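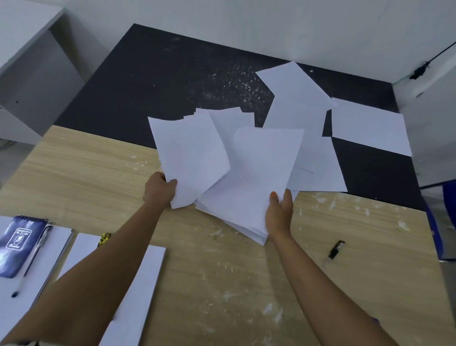
**May, after lunch. Cold start on the Hornard ECU, still**

Okay, so the coupe starts now. It just doesn't stay started unless I feed it throttle for the first few seconds, and that's been my whole morning (plus most of last night, if I'm counting the part where I lay awake thinking about crank fuel).

Where I'd left it: base map loaded, injector dead times from the Cirnix sheet, wideband reading sensibly once warm. Warm restarts are lovely, a quarter turn of the key and away it goes. From cold it catches, flares, sags and dies. Classic lean-after-start, I thought, so I went and piled on afterstart enrichment like an idiot and fouled a set of plugs. New set in. Gap checked.

Then I did what I should've done first and logged it properly. Coolant temp at key-on said 18 degrees, fine, matches the thermometer on the wall. But the enrichment was decaying way too quickly! Gone in 2 seconds. The decay table is in engine cycles and I'd been typing into it as though it were seconds. Paraschiva spotted it over my shoulder in less time than it took me to open the log, and she was very nice about it, which was almost worse.

Stretched the decay out, pulled the extra fuel back to where the base map had it, and the next start from cold was so much better. Still a small dip as the idle valve hands over to closed loop. I think the valve's base duty is low when cold, so that's next, and only that. One change per cold start, please (note to self), otherwise I learn nothing and have to wait for the block to cool all over again.
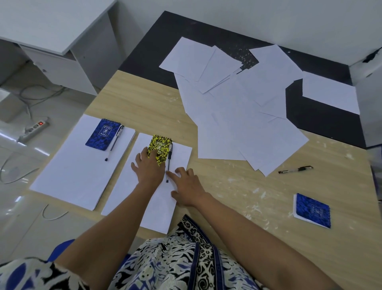
Other stuff while I was waiting for it to cool down:

- Log 1702 is the good one. Ignore everything before it, the coolant channel was scaled wrong.
- Trigger pattern is clean up to 3000 rpm. Haven't gone higher and I'm not going to until the fuel pressure sensor is wired in.
- Onu adapter harness: pins for the fan relay and the tach output are swapped compared to their diagram. I moved them at the plug and put tape on it. If you build another one, check before you crimp!
- The Basedia laptop drops its USB connection whenever the screen sleeps. Sleep is turned off now, leave it off.

I also had a go at the cranking timing, since the starter was kicking back a little on the first try. Took a few degrees out and it spins over much more happily. Might be able to put some back once the battery's had a proper charge. It's on the charger overnight.

Tomorrow: cold start first thing, before anybody moves the car, with the idle valve duty bumped up a touch. Paraschiva wants to be there for it, so don't turn the key without her.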